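Trirnell council should keep its ticket counters open
24 June 2022

The council wants to close the four neighbourhood counters where residents can pay a parking charge, collect visitor permits or hand in a housing form. Everything would move to the website and one desk at the town hall. I think this is a mistake, and I say so as someone who renews her own permit online every February and finds it easy enough.

The counter at Jadoon Road opens five mornings a week. I have used it twice, both times when the website would not accept my address.

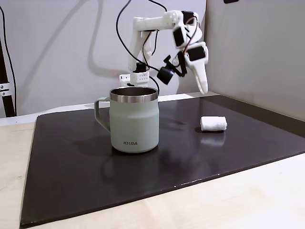
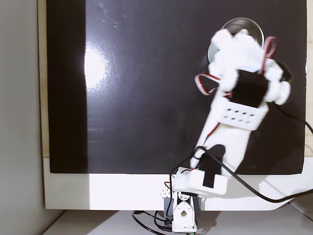 Boonsong Noiphan wrote to me after my last column to say that the counters are a habit and habits can change. In his view most people who queue at Jadoon Road own a phone and could do the same job from the kitchen table, and the money saved would be better spent on the Brerkberg bus, which lost its evening service last year.

I agree with him about the bus. I don't agree that one has to pay for the other. The council's own paper puts the saving at £169 a day across all the counters, and it leaves out what it will cost to answer the extra phone calls. Anyone who has rung the main number lately will know the wait is long already.

Owning a phone is also a poor test. The housing form runs to 11 pages and asks for copies of bank statements. My neighbour tried it on hers and gave up at the part where you upload them. At the counter a clerk looked through her papers, told her one was out of date and sent her home to fetch the right one. She was finished by lunchtime.

There is room for a compromise. Sterer library has a spare desk near the entrance and is open until six. Two of the counters could share it on alternate mornings, and the leases on the other buildings could go. The council has until the autumn to decide, and it should ask the library before then.

Nuala Quinlan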